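How I Finally Got My Cauliflower to Make Decent Heads

I killed a lot of cauliflower before I figured out what it wanted. My first year I got four heads the size of golf balls, and one of them had a slug living in it. I'd grown broccoli and cabbage without much trouble, so I assumed cauliflower would go along with the family. It did not! It sulked through May, and then the minute we had a hot spell it buttoned up and quit.

So this is the way I do it now, in a fairly ordinary backyard with clay soil and a short spring. If your winters are mild you can shift everything around, but the general idea holds.

Start with the calendar

Cauliflower likes cool days, and it hates surprises. I only grow it as a fall crop now. Spring planting works for some people, but where I live we go from frost to sweaty in what feels like a weekend, and the plants can't take it.

To find your sowing time, look up your average first frost and count back using the days to maturity on the packet. Then add a couple of weeks, because plants slow way down as the days get shorter. I made the mistake of skipping that extra time once and had lovely big leaves in December and nothing in the middle of them.

I grow two kinds. Zelska is my quick one and it's pretty forgiving. Mostyn takes its sweet time, nearly 130 days from sowing in my garden, but the heads are dense and they hold well if you can't pick right away. I tried a third one called Gutura (bought mostly for the name, I admit) and it was fine, just floppy. It might do better for someone with more shade.

Sowing the seeds

I sow in cell trays, two seeds to a cell, a quarter inch deep. Use plain seed-starting mix. Don't dig up garden dirt for this — it packs down like a brick and brings every weed with it.

Since I'm sowing in summer, heat is the problem. I keep the trays on the north side of the house where they get bright light and only a bit of early sun. Water from the bottom by setting the tray in an inch of water for ten minutes or so, then lift it out and let it drain. When both seeds come up, snip the weaker one with scissors. Pulling it out tears up the roots of the one you want.

Please don't let them get rootbound. A cauliflower seedling that sits too long in a little cell gets stressed, and a stressed plant makes a tiny head early. That's called buttoning, and you can't talk it out of it once it has started. I move mine out at four or five true leaves, no later.

Getting the bed ready

These are hungry plants. I spread two inches of compost on the bed and fork it into the top layer, and then I walk on it. Yes, really! Cauliflower likes firm ground. In fluffy soil the plants rock around in the wind and the heads come out loose.

If your soil is on the acid side, lime it well ahead of time. It helps with clubroot, too. And don't plant where you had cabbage, kale or broccoli last year, or the year before that if you can manage it.

Planting out

1. Water the trays well an hour before you start.
2. Wait until evening, or pick a cloudy day.
3. Set the plants 18 to 24 inches apart. It'll look silly. Do it anyway.
4. Bury each stem up to the lowest leaves.
5. Press the soil down hard with your hands, then tug a leaf. The plant should stay put.
6. Water again, and cover the whole row with netting right then.

About that netting: I used to think I'd get to it the next morning. Cabbage butterflies are faster than I am. I use a fine insect mesh from a little outfit called Finis, held up on wire hoops with the edges weighed down by boards, and I leave it on until picking time.

Water and food

Water is the big one. An inch and a half a week, steady, with no dry spells. I lay a soaker hose down the row before the leaves get huge, and then a thick layer of straw over that. If you only remember one thing about watering, remember that going bone dry and then flooding is what gives you small, lumpy, sad heads.

I feed twice. Once three weeks after planting out, and again when I can see the very start of a head. Fish emulsion is what I use. It stinks for a day and the dog gets very interested.

If the newest leaves come in narrow and strappy, or the stems turn brown and hollow, you may be low on boron or molybdenum. Get a soil test before you start sprinkling anything, though. Too much boron is worse than too little.

Blanching the heads

White cauliflower only stays white if you keep the sun off it. When the head is two or three inches across, pull the big outer leaves up over it and hold them with a clothespin or a soft tie. Do this when the leaves are dry or you'll trap moisture and get rot. Then peek in every couple of days (I know, under the netting, it's a pain).

Green and purple kinds don't need any of this. You can just leave them open and let them get on with it, which makes them a good pick if you're busy in the fall.
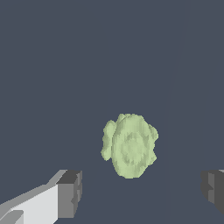

Pale green, with a nice bumpy crown.

When to pick

Go by how the head looks, and forget the size on the packet. You want it firm and tight. Once the edges start to separate and it gets a grainy look that people call ricey, it's going downhill. Still edible, just better in soup.

Cut the stem with a big knife and leave a few leaves around the head to protect it. If you've got bugs hiding in there, soak it upside down in cold salted water for twenty minutes and rinse.

Mine keep two weeks or so in the fridge in a loose bag. For the freezer, I break them up, boil the pieces for three minutes, dump them in ice water, dry them well and freeze them on a tray before bagging. The leaves are good too, by the way — roast them with oil and salt until the edges go crisp.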